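Subject: Re: [hobby-bots] Skonolura open day, is it worth the drive?

Yes! Go if you get another chance. I went up for the March one and I've been boring my family with it ever since, so now it's your turn.

The drive for me was 67 miles each way, mostly on the old road, and the sign for Skonolura is on the wrong side of the turnoff if you're coming from the south. I sailed right past it. Parking is behind the building, free, and there's a side door by the loading dock that everybody ends up using. Doors opened at 10 and I was in by a quarter past with a paper cup of truly awful coffee.

To your first question:

> Is it mostly sales people and posters, or do they
> run the machines where you can get close? Last
> thing like this I went to was two hours of slides
> and a keychain.

There were slides (there are always slides) but they kept it to 20 minutes, and most of that was pictures of stuff going wrong, which I enjoyed a lot. After that they let us loose on the floor. The big room had the Zomano demo on one side, which was bin sorting, parts going from one tray to another. Very fast, very smooth, and I got bored of it sooner than I expected. You watch it for a while and then you've seen it.

The table I kept going back to was Ninik, over by the windows. They're working on kitchen chores, picking things up and putting them where you asked, and for the open day they had it handling toy food on a white table. It sounds silly until you stand there. Soft stuff is hard! A rigid block tells the gripper exactly when it's got hold of it. A plush thing squishes and twists and sags, and the part you grabbed ends up somewhere other than where you thought it was.
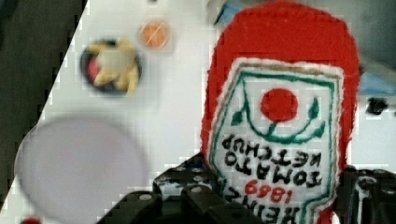

I asked the woman running the table how much squeeze they use on something like that, and she said they'd fussed with it for weeks. Too little and it slides out when the arm turns. Too much and the fingers fold the toy around themselves, and then letting go gets weird because the fabric hangs on. Their answer for now is to close slowly, stop early, lift a tiny bit, and check again. I came home and tried the same thing on my own gripper with a rolled-up sock and I'm already getting better pickups, so that one tip paid for the gas.

The other thing I liked was that they let it fail in front of us. I saw it miss a grab cleanly, back off, and sit there thinking for what felt like forever, and the folks at the table just let it. Then it went in again from a different side. My kind of people.

> Did they say anything about the Tănase controller?
> I've been holding off buying until I hear if the
> new one is out.

They had one running on a bench near the back, with the cover off so you could see the board. It's smaller than the old one and the fan is a lot quieter. I asked about a date and got a smile and "later this year," so make of that what you will. The connectors have changed, though, so if you've got cables made up for the old version, plan on redoing the ends. I'd hold off a bit longer if I were you, unless yours is really on its last legs.

> And can I bring a kid who takes things apart?

Please do. There was a bench with 2 old arms on it, screwdrivers and all, and a crowd of kids going at them the whole time I was there. They do ask that anybody under twelve stays with a grown-up near the running machines, and there's yellow tape on the floor that they're pretty serious about. Bring snacks. The vending machine ate my dollar and the nearest place for lunch is a ten-minute drive.

My only real gripe is the noise. The room is all concrete and glass, and once the Zomano line got going I couldn't hear a thing the Ninik folks were saying unless I stood right at their elbow. Get there early and do the talking parts first, that's my advice. By early afternoon it was packed and I gave up and looked at the books they were giving away (I took 2, one is a servo catalog older than my truck).

They said they'd like to do another in the fall but hadn't picked a day. I put my name on the sign-up sheet, so if I get a notice I'll forward it here. If anybody else from the list wants to go, I've got room in the truck for one more plus a toolbox, and I'm happy to split the gas.

Oh, and I still owe the list that gripper code. I haven't forgotten, it's just ugly. Give me a week or so to clean out the worst of it and I'll post it.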